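Maricruz Contreras
16/10/2025

Today I start again with the old desktop tower that I bought in Pratville. I paid 20 for it, without the disk and without the memory. I will write here how it goes, in small pieces, as I did with the printer.

My plan is simple. My nephew needs a computer for his school work before December, and he doesn't need a fast one. For writing and for looking at maps it will be enough.

First job was the dust. I took the side off, carried everything to the balcony and used a soft paintbrush. It took me 65 minutes. Please hold the fan with one finger when you brush it, so it doesn't spin.

Then I cleaned the contacts of the cards with a dry cloth. My neighbour says I should use a rubber, the kind for pencils. I have read both advices and I stay with the cloth.

The processor is waiting in its small plastic box. I bought it second-hand through Wondero, and the seller packed it very well, with 2 layers of foam. I will not touch the gold side with my fingers.

About the memory I was not sure. The shop at Pullanell has some sticks in a drawer, all mixed, and the man let me search. I found four which look the same, but I must still compare the numbers on the stickers.

So this is how far I am. The socket is open with the lever up, and the four memory slots are still empty.
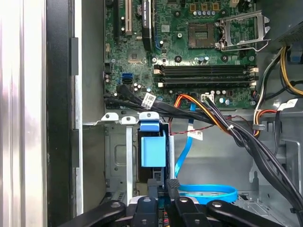
Yuto Onishi: Before you buy more, put in only one stick and try to start it. If you fill all four and it stays black, you will not know which one is bad. I lost a whole evening like this.

Thank you Yuto, this is good advice and I will follow it. One stick first, then the others one after another.

One more question for all. I have a tube of thermal paste from my last repair, and it was opened a long time ago. Can I still use it, or is it better to buy a new one? A new one is cheap – but the shop is far by bus.

Tomorrow evening I put in the processor. I will write again when I know if it starts.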